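Open Day at the Odham Hall: One Picture, Mixed Feelings
Posted 08/04/2025

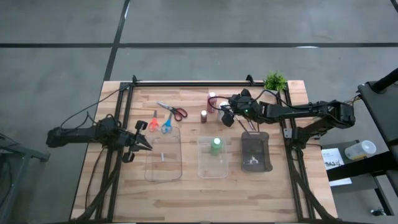 The sorting table at the Vonine stand. Two arms, three trays, and scissors waiting at the back left.

I went to the Odham open day because the flyer promised robots "ready for everyday work." I have read that line on a lot of flyers. Tulus and Uysal had stands too, but they were mostly screens and brochures, so I put the camera away and spent my time at Vonine, where there was at least a table with things on it.

The job was sorting small items into trays. A person does that without thinking. The arms did it slowly, with long stops, and I never got a clear answer about what happens when an item lands somewhere the software doesn't expect. The rep told us the system had trained on 800 runs. Runs of what, and how many went wrong? He said he would send me the numbers. I'm still waiting.

The bottles and scissors are a fair choice, I'll give them that. Blades and handles are awkward to grip, and bottles like to tip over. I would have liked to see visitors hand over things from their own pockets, but when a woman offered her keys she was told it wasn't part of the program.

The session ran 19 minutes, against the 18 on the schedule, and the questions were cut to three. Mine was about price. The answer was "it depends on the site."

There is another open day in July. I'll probably go, and I'll bring my own scissors.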